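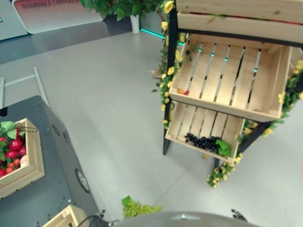 Grapes and a garlanded stand of pine crates.

6 June 2019

Nutton has been twinned with Viltomura for 27 years, and each November the two towns hold a friendship week. There is a dinner, a concert by the school choirs, a display of crafts in the library and an evening of speeches. I have been to most of them. I think the week should be cut to two days and the money spent on sending people back and forth for longer stays.

My objection is to what we do with the friendship. Last year the council paid for 220 places at the opening dinner. Most of the guests live within walking distance of the town hall. The delegation from Viltomura had one table. They were given a programme, a medal in a box and a coach trip to Venomwood, where it rained, and on the fourth day they flew home. I sat near them at the concert and we managed a few words about the weather and the price of the airport bus.

The speeches always go back to 1711, when a wool merchant from our side is supposed to have settled on theirs. It is a good story and there is a street named after the trade. But people in Viltomura have lives in the present. Their bus station has been moved out of town and they are arguing about it much as we argued about ours. Their young people leave for the capital. I learnt this from their local paper, put through a translation website, and I heard none of it from the platform.

Compare this with the exchange that the Kwan Trust ran until its grant ended. It was small. A baker went out for six weeks and worked in a shop there. Two nurses came here. A pair of teachers swapped classes for half a term and their pupils still write to each other. A few of those people have been back at their own expense, and one family now spends every summer there. None of it had a banner.

The usual reply is that a festival reaches everyone and an exchange reaches a handful. I accept that the festival is seen by more people. The council's own count for last year was 1089 visitors over the week, and I don't doubt it. I do doubt that many of them could name one thing about Viltomura that they hadn't known before they came in. The folk costumes in the library have been the same ones for years, and the labels haven't changed either.

There is also the matter of who gets to go. Official visits are made up of councillors and their partners, with an officer to carry the papers. I would like to see places set aside for people who have never been abroad for work, with wages covered so that they can afford to say yes. That would cost more per head than a dinner. It could be paid for by dropping the dinner.

Keep the choirs, who rehearse hard and sing in both languages. Keep one evening when anyone can come in and meet the visitors, with chairs set in small groups and an interpreter in the room. The council votes on next year's twinning budget this month, and letters can be handed in at the town hall until the day before the meeting.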